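Section 5. Setting Up and Booking Shared Work Rooms

Gretelance Room Manager, Site Coordinator Guide
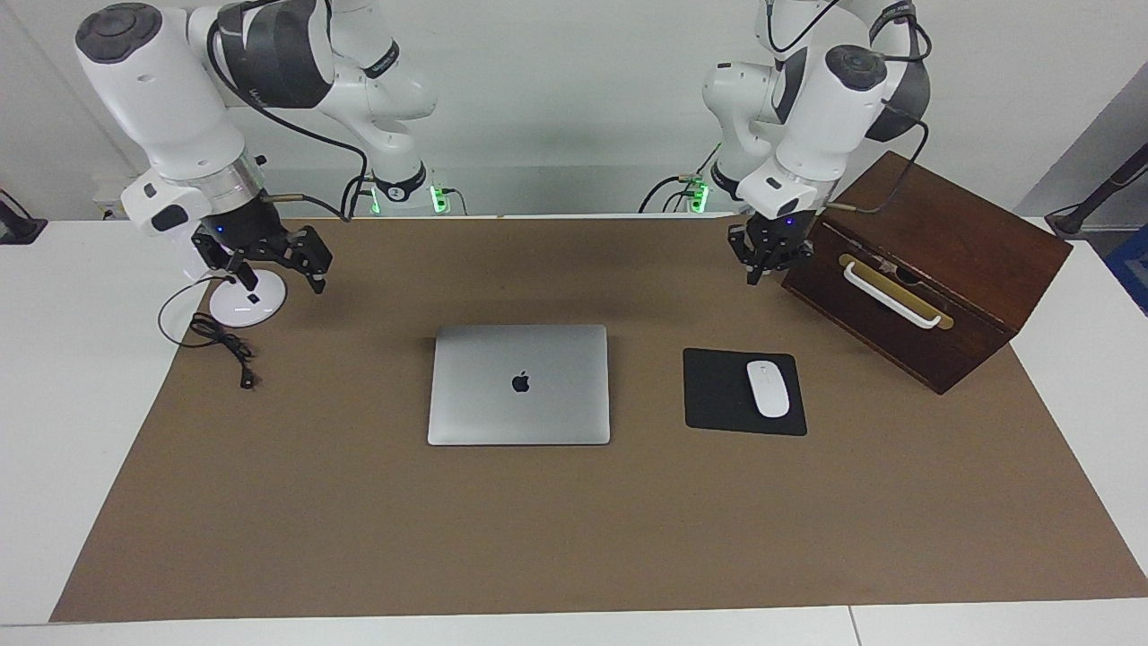 5.1 Before you begin

This section explains how to add a shared work room to Gretelance Room Manager, how to set its booking rules, and how to release it to the people at your site. It is written for site coordinators. Persons who only need to reserve a room should refer to Section 6.

You will need the following:

A coordinator account with the Rooms permission turned on
The room number as it appears on the door plate
The approved floor plan for the building
The name of the department that will approve bookings

If your account does not show the Rooms tab after sign-in, contact the account office at your site. Permissions cannot be changed from within this section.

5.2 Adding a room

1. Sign in and select Rooms from the menu on the left.
2. Select Add Room.
3. Enter the room number. Do not add spaces or a building prefix. The system adds the prefix when the record is saved.
4. Select the building from the list. At multi-building sites such as Wesdale, the list is sorted by street address.
5. Enter the seating limit shown on the approved floor plan.
6. Select a room type. The room type controls which booking form is displayed and cannot be changed once the room has been released.
7. Select Save as Draft.

A draft room is visible only to coordinators. It does not appear in search results or on the door display.

Note: If the message "Error 341: Room number in use" is displayed, the number has already been assigned to an active or archived record. Open the Archive tab, locate the earlier record, and select Restore. Do not create a second record with a changed number.

5.3 Setting the booking rules

1. Open the draft room and select Rules.
2. Enter the opening and closing times. Bookings that extend past the closing time will be refused.
3. Set the shortest booking length. The default is 15 minutes.
4. Set the number of open bookings each person may hold for this room. The default is 5.
5. Choose an approval method. Automatic approval confirms a booking as soon as the form is sent. Department approval holds the booking until an approver responds.
6. If department approval is chosen, enter the shared mailbox of the department. Personal mailboxes are not accepted.
7. Select Save.

Note: Changes to the rules apply to new bookings only. Bookings already confirmed keep the terms under which they were made. To apply new rules to an existing booking, cancel it and ask the person to submit a new request.

Caution: Do not set the opening and closing times to the same value. The system reads this as a room that is open at all hours, and the door will remain on the daytime schedule overnight.

5.4 Linking the door display

Rooms fitted with a Tjoa door display can show the current booking and the next one. Rooms without a display may skip this step.

1. Wake the display by touching the screen.
2. Select Link. A code is displayed.
3. In Room Manager, open the room record and select Devices, then Add Display.
4. Enter the code and select Confirm.
5. Check that the room number on the display matches the door plate.

The code expires if it is not entered promptly. If it is refused, select Link again to obtain a new one. A display may be linked to one room at a time. Linking it to a second room removes the first link without further warning.

5.5 Releasing the room

1. Open the draft room and review the Summary page.
2. Correct any field marked in red.
3. Select Release.
4. Make a test booking from an ordinary user account and confirm that the notice is received.
5. Cancel the test booking.

Caution: A released room can be booked at once by every person at the site. Do not release a room until the fire exit check has been recorded.

5.6 Closing a room for a period

Rooms may be closed for cleaning, repair, or the yearly inspection. At the Clustatmont site, the inspection takes place in September, and coordinators there should enter the closure before the fall booking period opens.

1. Open the room record and select Closures.
2. Enter the first and last day of the closure.
3. Select a reason from the list. The reason is shown to users.
4. Choose whether existing bookings are to be moved or canceled.
5. Select Apply.

Note: When bookings are moved, the system offers only rooms of the same type in the same building. Where no such room is free, the booking is canceled and a notice is sent to the person who made it.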